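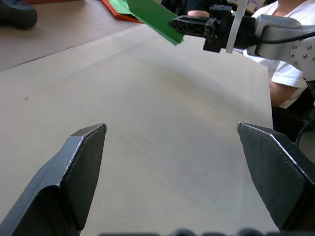 Two worktables pushed together rarely meet at the same height. Nominally equal legs vary, floors slope, and one top is often thicker than the other. With the large light beige top and the tan one behind it, the tan surface sits a little lower and the joint reads as a thin dark line. A step like that catches the corner of a folder every time paper is slid across. The procedure below brings two wooden tops level and then cleans them.

Print this page
E-mail this page

Leveling and Cleaning a Pair of Wooden Worktables
By Viorica Đorđević

What you need

A straightedge at least as long as the deeper top
A spirit level
Thin shims, or adjustable feet if the legs are threaded for them
Two soft cotton cloths
Mild dish soap
500 ml of lukewarm water

Step 1. Clear the joint

Move folders, loose paper and small equipment away from the seam. Anything stacked at the back can stay there unless it is within a hand's width of the joint. Brush grit out of the gap with a dry, stiff brush, working from the middle toward each end.

Step 2. Measure the difference

Lay the straightedge on the higher top so that it projects over the lower one. Measure the gap at both ends and at the center. If the three readings agree, the lower table needs the same lift at every leg. If they differ, one table is tilted. Correct the tilt first, using the spirit level in both directions, and then measure again.

Step 3. Raise the lower table

Always raise the lower table. Cutting down the legs of the higher one cannot be reversed. Lift one end with a helper and place shims under both legs of that end, then repeat at the other end. The Rolaro screw-in feet we use have 2 cm of travel, enough for most floors. Turn each foot the same number of times and lock the nut.

Step 4. Close the seam

Push the tables together and run a fingernail across the joint. A step you can feel but not measure is acceptable for paper work. If the tables drift apart in use, join the frames underneath with a clamp. Do not tape the joint from above. Tape residue collects dirt and is hard to get out of open grain. 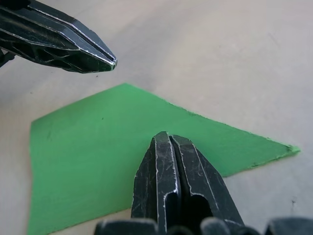 Step 5. Clean the tops

Add a few drops of soap to the water. Wring the cloth until it no longer drips and wipe with the grain. Dry immediately with the second cloth. Lift dark specks with a fingernail or a plastic card before wiping, or they will smear. Keep water out of the seam.

Step 6. Recheck

Repeat the measurement in Step 2 after a month of normal use. Shims compress slightly under load, and one corner may need another.

Correction, June: Mirsad Živković pointed out that the lock nut goes above the foot, against the leg. Step 3 is unchanged, but check yours.

Print this page
E-mail this page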